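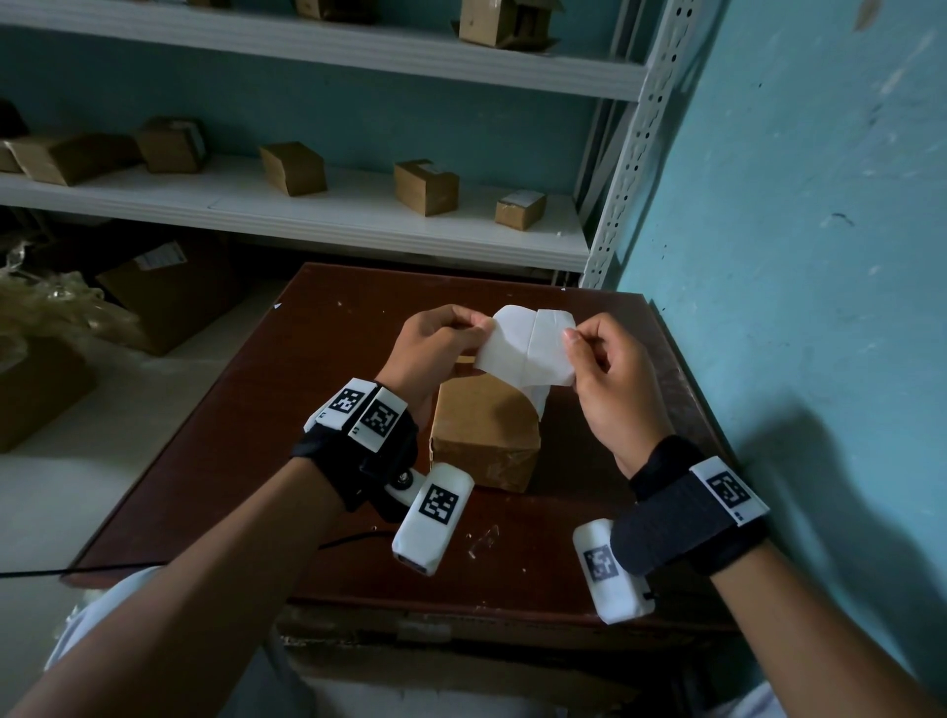
Folded paper, small box, old table.

I love packing paper. I mean the plain white kind, the kind that comes in a stack or gets pulled out of a shoebox and saved because it seems a shame to throw it away. I have a drawer full of it, and when people come over and need to mail something I get a little too excited about opening that drawer.

My feeling is that we've let the small parcel get boring. We buy a padded envelope, we drop the thing in, we press the flap down and off it goes. Fine. It gets there. But a small box with a sheet of paper folded by hand and tucked inside is such a pleasure to open, and it takes maybe a minute longer! My friend Darius Enache sent me a jar lid last October (a jar lid, to replace one I'd cracked) in a little carton with a sheet of white paper creased all the way around it, and I kept the paper. I've used it twice since.

Darius thinks I'm wrong about crumpling, by the way. He's a crumpler. He wads the sheet into a ball, pushes it in a corner and calls it done, and I'll admit a ball of paper does hold a corner well. For a mug or anything with a handle I'd do the same. For small flat things, though, I fold. A fold gives you layers, and layers sit where you put them. Fold the sheet in long strips first, then bend the strip back on itself so there's some spring in it, and lower it in. If it pops back up, wonderful, that's the spring working. Push it down again.

The box matters less than people think. I used to order new ones, 30 to a bundle, from a place called Istine, and they were lovely boxes, very crisp. Then I moved to the apartment with the narrow back room and the bundle didn't fit anywhere, so I started reusing whatever came in. I've never gone back. A used box has soft edges and it gives a little when you work your fingers in. Old box, clean paper, that's my whole recipe. A bright white sheet creased into segments, hanging down in front of a tan carton with worn corners, looks good to me every time, and I'd much sooner get that in the mail than something stiff and glossy.
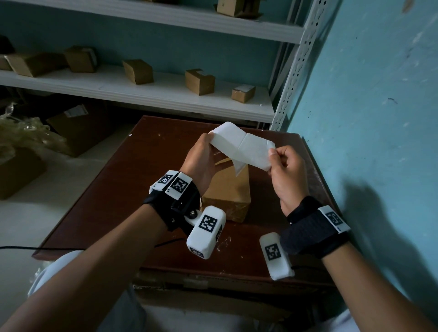 Storage is where most people give up on saving boxes, and I understand it. They pile up by the door, somebody trips, and out they all go at once. I flattened mine for a year and hated it, all that re-taping! Keep them standing, I say, and keep them close. White metal shelving with the cartons right there behind the table is about as good as it gets, and you can turn around and have the next size in your hand.

And please use a real table. Not the bed, not the floor. Mine came from Valdis Vītola when he left for Zirau, and it was scratched when he had it and it's more scratched now, and I wouldn't refinish it for anything. You need to be able to drag a box across it without wincing. Little bits of paper and tape end up everywhere and you sweep them off at the end with your arm.

I timed myself once, for Darius, to settle it. 7 parcels, 37 minutes, all folded, with a coffee in the middle. He said he could do it in 20. I'm sure he could. I'd still like to open mine.

Contact: Teodor Lazăr | © 2019 | Back to top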